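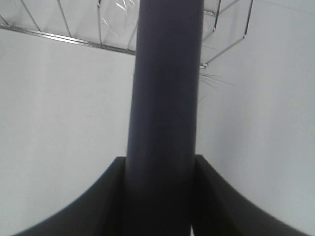 Dark cylinder held between two gripper fingers

Visitor Survey Interviewers, Seasonal (15 positions)
Koutsoukos Tourism Research

Koutsoukos is hiring interviewers for the Sundeck survey, a study of what overnight visitors spend on lodging, meals, local transport and day trips. Interviews take place at ferry terminals, hotel lobbies and bus stations. The season starts in May and runs through October.

What you will do
Approach departing visitors and ask them to take part. Read the questions from a tablet exactly as written and enter the answers. Each interview covers length of stay, party size, type of lodging and spending by category. A full-time interviewer is expected to complete 60 interviews a week. You will also hand out paper diaries to visitors who are just arriving and log the number on each one.
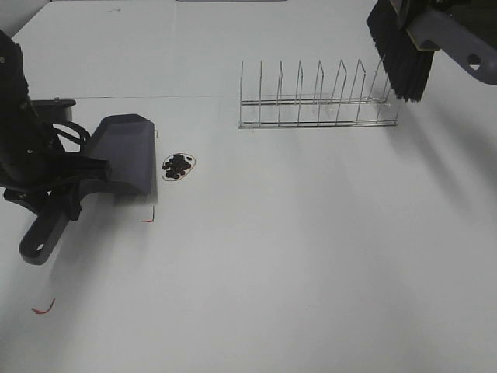 Shifts are six hours, either morning or afternoon, and most interviewers work one Sunday shift every other week. Schedules are posted in Cliritz, our shift planning system, and swaps must be entered there before 6 p.m. the day before.

What we need from you
Fluent English and a working knowledge of one other language, preferably German, French or Italian. You should be able to stand for long periods outdoors. Survey experience is useful but not required. A driver's license is required for the port routes only.

Pay and training
Full-time interviewers are paid $688 a week. Part-time pay is prorated. Training lasts two days and is paid. Those who stay through the end of October receive an additional $200.

How to apply
Send a resume and a short note listing your languages and the months you are available to Kalliopi Karamanlidis, Field Staffing. Questions about port routes and parking go to Thodoris Gavalas. Interviews are held at our Fullier office or by phone.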